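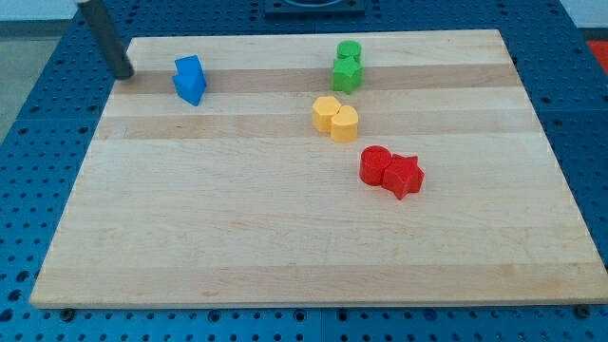
3.2 Das Schneidbrett als Verhandlungsgegenstand

Dass sich Haushaltsforschung mit Küchenbrettern befasst, löst auf Tagungen verlässlich Heiterkeit aus, meist bei Kollegen, die selbst über Türklinken promoviert haben. Die Befragten in Urkcombe und Droststead kannten solche Scheu nicht. In den 6 Gruppengesprächen kam das Brett jeweils vor dem Messer zur Sprache und blieb dort länger, als der Leitfaden vorsah.

Abb. 4: Verleimtes Schneidbrett aus hellem Holz mit dunklerem Streifen.

Nyberg unterscheidet zwischen Gebrauchsbrett und Zeigebrett. Das erste trägt Kerben und riecht nach Zwiebel, das zweite lehnt an der Wand und wird vor Besuch geölt. Verleimte Bretter wie in Abb. 4 wurden in beiden Rollen genannt, gelegentlich im selben Haushalt und – zum Verdruss der Kodierenden – im selben Satz. Zwei Paare aus Droststead führten getrennte Bretter, ohne sich über deren Zuordnung einig zu sein.

Für die Auswertung haben wir die Kategorien daher um eine dritte ergänzt, das Streitbrett. Ulla Nyberg hält die Bezeichnung für unseriös, hat aber bislang keine bessere vorgelegt. Die Verteilung nach Haushaltsgröße folgt in Abschnitt 3.3.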